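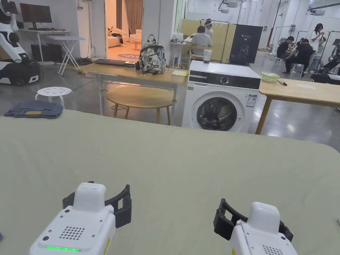 From: Costel Matić
To: equipment-planning list
Date: 2018-01-24
Subject: Re: Laundry room budget, what to buy before March

Hi Jinlong, all,

I have read through the draft and I'm fine with most of it. My answers are below your text. I trimmed the part on travel, as that goes in a separate request.

Jinlong Shao wrote:

> I need one equipment list for the laundry work by the end of the month so I can put it in with the Berovden request. What I have so far:
>
> Second pair of hand-held grippers from Kilex, 900.
> Spare parts for both pairs (fingers, screws, housings, cables), 900.
> New garment table and a set of sheets from Alel, around 600.
>
> All in euros, before shipping. My question is whether the second pair is really needed, or whether we should put that money toward another arm. Purchasing asked me the same thing and I didn't have a good answer. They see grippers held by people and want to know why that counts as robot equipment.
>
> Also, does the table have to be new? It looks to me like any large flat table would do. And do we buy garments, or keep asking people to bring them in?
>
> Please answer on the list so Xue can use it for the write-up.

On the second pair: yes, I would buy it, and I would put it first. An arm for 900 does not exist, so the money moved over would only be a small part of an arm that we then have to justify again next year. The grippers are what we use every day. When one of them is out for repair, the person at the table can't do anything that takes both hands, and with clothes that is nearly everything. Shirts, pants, sheets, all of it. We lost most of a week in the fall over one broken finger, and the arm we already have did not help with that at all.

For purchasing, I would say it in one sentence: the person does the folding with the same kind of gripper the robot will use, and the recordings are what the robot is trained on. If they want more than that, send them to me. I would keep the word "tool" out of the form, because last time it put us in the same category as screwdrivers and the request sat there until someone moved it by hand.

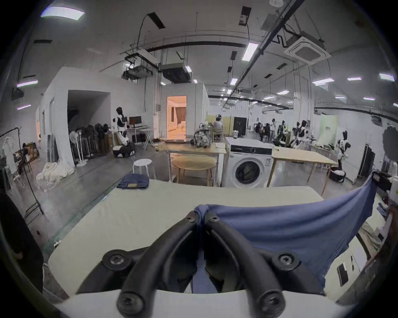
The spare parts line is the one I would look at again. 900 is the full kit price from Kilex and it includes housings. I have never had to replace a housing. What wears out is the fingers. The tips get smooth from pinching cloth and then thin fabric slides out, which you notice first on T-shirts and last on jeans. The fingers are held on with plain Phillips screws, so changing them is a few minutes with a normal screwdriver and we don't need to send anything back.

Could you ask Kilex for a price on fingers and screws alone? If they will only sell the full kit, then leave the line as it is. I would still rather have the kit than nothing. But if they sell parts separately I would order more fingers and use what is left for cables and power strips. We are always moving those from one station to another, and then the other station is missing one.

On the table: it does not have to be new, but it has to be big, and it has to be at a height where a person can stand at it for a long session without bending. Most of what we turned down last year failed on height. The Alel one can be adjusted, and that is what we would be paying for. If someone in the building has a large table going spare I will come and measure it. Please don't let anybody order one from a catalog picture.
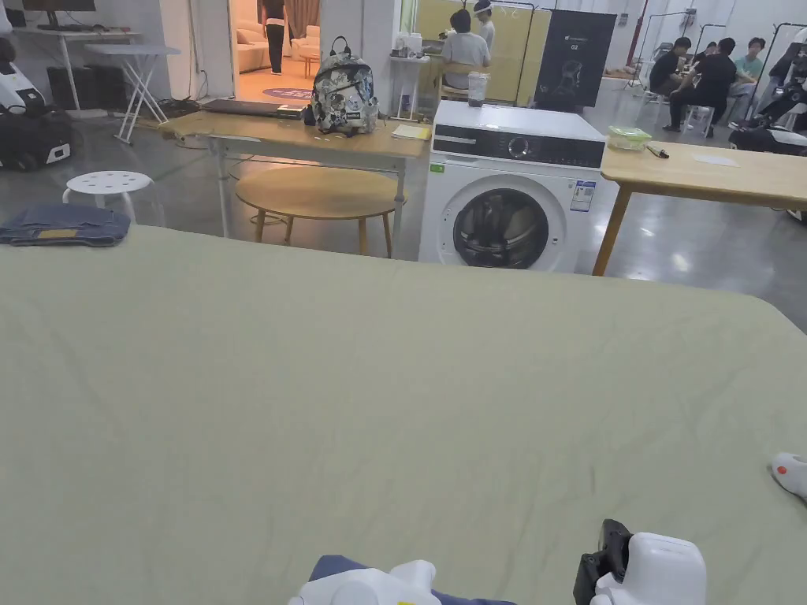
The sheets are a separate matter and I would not cut them. We want a plain color that is well away from the usual clothing colors, and we want more than one of each so that one can be in the wash. Dark clothes show up fine on the pale green. Cream is fine for denim and for anything blue, and bad for white shirts and towels. I know it looks odd to see bed sheets on an equipment list, but a bad background costs more than a sheet does once you add up the hours spent sorting out recordings afterward. Wrinkles in the sheet are not a problem, so please don't add an iron.

Garments: buy them. Asking people to bring things in was all right for the first round, but we can't keep those, and when Xue wants a session repeated with the same shirt the shirt has gone home. I would put in for a mixed lot from a secondhand shop, in normal sizes, and include some pants. Jeans are worth having because they are stiff and heavy and the hand-held grippers have to work for them. I don't have a price. Can it go under consumables?

Two things that are not on your list:

A storage box with foam for the grippers. At the moment they stay on the table between sessions – I don't like that, but there is no other place for them. The box that Kilex offers is too expensive for what it is, and a general equipment case would do.

Floor space. If the new table comes in, something has to move before it is delivered. The washing machine should stay, as loading and unloading is the next task after folding. The furniture beside it could be shifted back. I would like somebody other than me to agree to this in writing so we are not carrying tables on the day of the delivery.
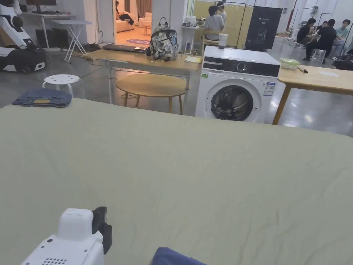
The garment table with the green sheet on it, jeans at the left, washing machine further back.

I took the open floor next to the table as the place for the new one when I did my sketch. It is tight if people are going to walk behind, so please check it against your own drawing of the room before Alel asks for a delivery address and access details.

So my order would be: second pair, table and sheets, fingers, garments, storage box, then the rest of the spare parts kit if there is money left. If Berovden only approves part of it, I would ask for the first 2 items and wait with the others until March.

One more question back to you. Does the Kilex price include calibration of the pair before shipping? On the first order it was a separate line and came on a separate invoice, and that caused a long exchange with accounting. If it is not included I want it in the request now, with their quote attached.

I can go over the list with you by phone any morning before you submit it.

Costel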